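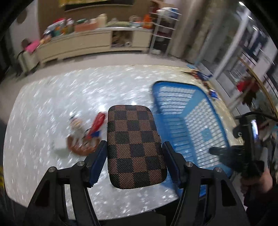
Step 4: Clearing the floor

1. Start with the soft stuff. I do anything padded first, like the brown and black checked piece, and give it a good shake before it goes on the shelf.

2. Stand the blue basket upright and drop the toys in, long ones at the bottom (the red and blue one takes up more room than you'd think!).

3. Work your way back to the wall. Little bits love to gather by the window.

Note: small figures go in last, on top.

Caution: my floor is glossy and speckled, so tiny pieces vanish into it. Sweep slowly!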